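Gando: grip-state labels and handover gating for two-arm cells
README, maintained by Milan Van Rooij

Gando reads wrist camera frames and guesses whether a gripper is holding something, and whether it is safe for the other gripper to let go. Please keep the word "guesses" in mind through the rest of this file.

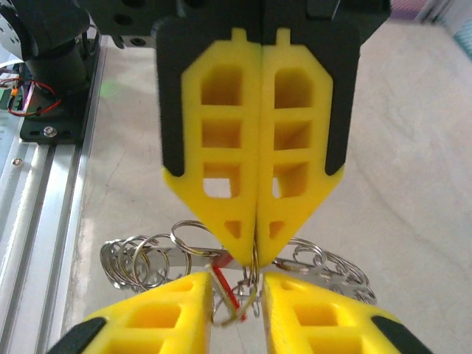
Veerle Bakker replied to the first draft of this README that a handover gate is pointless if both arms already report finger width, and that we should publish the width-only baseline before asking anyone to install a vision model. She is right about the baseline. It is now in the repo under baselines/width, and it does better than I would like.

What the baseline gets wrong

Width works for solid blocks. It works badly for bunches of keyrings, where soft foam fingers can close to almost nothing and still have hold of a ring. With the tips pressed together, a width threshold can report an empty gripper while a tangle of split rings is hanging from it. That case is why Gando exists. I am not convinced it justifies the whole package.

What is in the release

935 handover clips, split by object and not by clip. An earlier split by clip gave much nicer scores, and I would ignore any result quoted from it.
16 object sets, mostly small metal things, chains and straps.
A label per frame: none, giver, both, receiver, unclear.
Weights for the default model, named Ellell.
A planner plugin that delays the release command until the label has been "both" for a set time.

The default delay is 700 milliseconds. It was picked by hand. Shorter values made the planner feel quicker in the demo, but I have no evidence that they are safe for other objects or other fingers.

Labels

Two people labeled every clip. Where they disagreed, the frame is marked unclear and stays in the test set. Do not drop these frames to improve your numbers. Most of them fall in the moments just before release, where the planner needs an answer.

"Both" means each gripper has contact with the object. It says nothing about force. A ring resting against a finger and a ring properly pinched can look the same from the wrist, and the labelers had only the wrist view.

Known problems

Shiny metal causes label flicker. The smoothing filter hides the flicker and does not fix it.
Tangled objects are treated as one object. If half the bundle moves across and half stays, the model will still pick a single label.
Confidence scores are not calibrated. Treat 0.9 as a ranking value - it is not a probability.
The Risham config is untested since the planner rewrite in April.

Running it

Install the package, set camera_giver and camera_receiver in cell.yaml, then run gando check before gando run. The check command compares timestamps between the two cameras and refuses to start if they drift. Please don't patch that out. Version 2 of the config format is required; the old one loads without an error and swaps the camera names.

Before you cite this

Run the width baseline on your own objects first. If it is good enough, use it and skip the rest. Reports of failures are more useful to me than success videos - open an issue with the raw frames and the config attached.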